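Blog > Small Town Notes > Loose Animals

**The emu of Likville**

September 14, 2022 · 4 min read

An emu has been at large in Likville for nine days, and I have now seen it twice, which puts me ahead of the sheriff's department.

It belongs to Asif Warraich, who keeps a few acres out past the Drirness feed store and had, until Labor Day, two emus and a gate that latched. He now has one emu and a new latch. The missing bird is named Awan. I asked Asif how you call an emu, and he said you can call it whatever you like.

My first sighting was from the car. I was stopped at the light by the bank, thinking about dinner, when something the height of my brother-in-law walked out from behind the drive-through ATM, looked both ways, and crossed. It crossed better than most of us do. The man in the truck next to me rolled down his window and said, "You saw that, right?" and then the light changed and we went on with our lives.

The second time it was in my neighbor's yard eating crab apples. I called the non-emergency number and was on hold for 15 minutes, during which Awan finished the apples, inspected a lawn chair, and left by way of the hedge. The dispatcher asked me for a description of the animal. I said it was an emu. She asked what color.

Since then the town has split into camps. One camp wants it caught before it gets to the highway, and I'm with them. Another has started a Facebook group, which had 348 members when I checked this morning, in a town where you can't get 28 people to a school board meeting with free pie. Somebody in there posts "EMU??" over a photo of a mailbox at dusk almost every night. The comments are always very serious.

Jong-dae Yang, who runs the hardware store, has sold out of temporary fencing and is now pushing a 44-foot roll of bird netting that I'm fairly sure is for blueberries. I told him an emu could walk through that without noticing. He said it was on sale.

The official plan, as of Monday, is patience. The county's one animal control officer explained to me that you don't chase an emu, because it can do thirty miles an hour and you can't, and a scared bird will run itself into a fence or a Buick. What you do is feed it in the same spot every day, put up panels a little at a time, and shut the last one while it's eating. She has done this before with a llama. She did not want to talk about the llama.

So there's now a feeding spot behind the old Skoston warehouse, with a bucket of pellets and some chopped kale, and we've all been asked to stay away from it. By my estimate half the Facebook group has driven past it since. I drove past it myself, on the way to nowhere in particular, and saw a bucket.

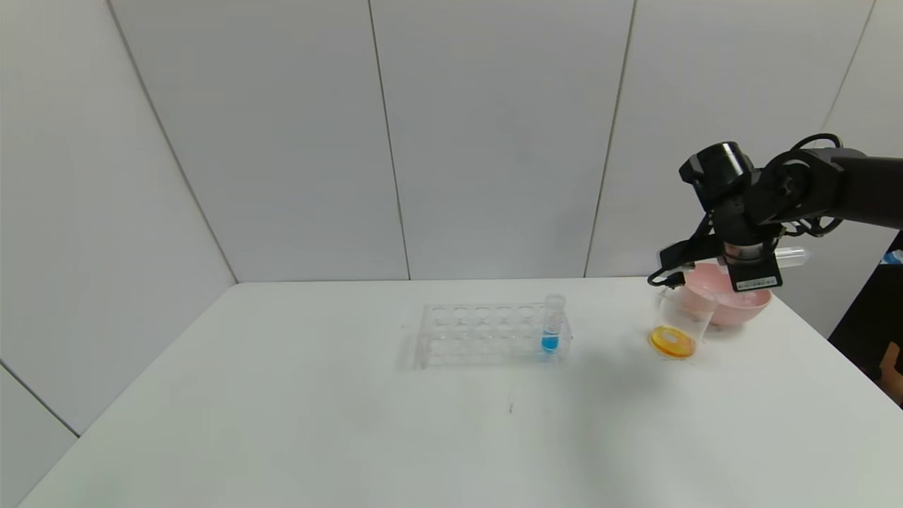 **If you see the bird**

Stay in your car or go inside. Don't corner it, don't run at it with a bedsheet (you know who you are), and keep the dog in. Emus kick forward, and they mean it. Call Asif first and the county second, and tell them which way it was headed.

And please stop leaving out hot dog buns. It has kale.

Asif says the other emu has been standing at the gate most evenings making a noise like somebody thumping a water tank. He sits out there with her for a while after supper. He's offered a dozen eggs, chicken, to whoever makes the call that gets Awan home. I've put his number on the fridge.

Contact | © 2022 Small Town Notes | Back to top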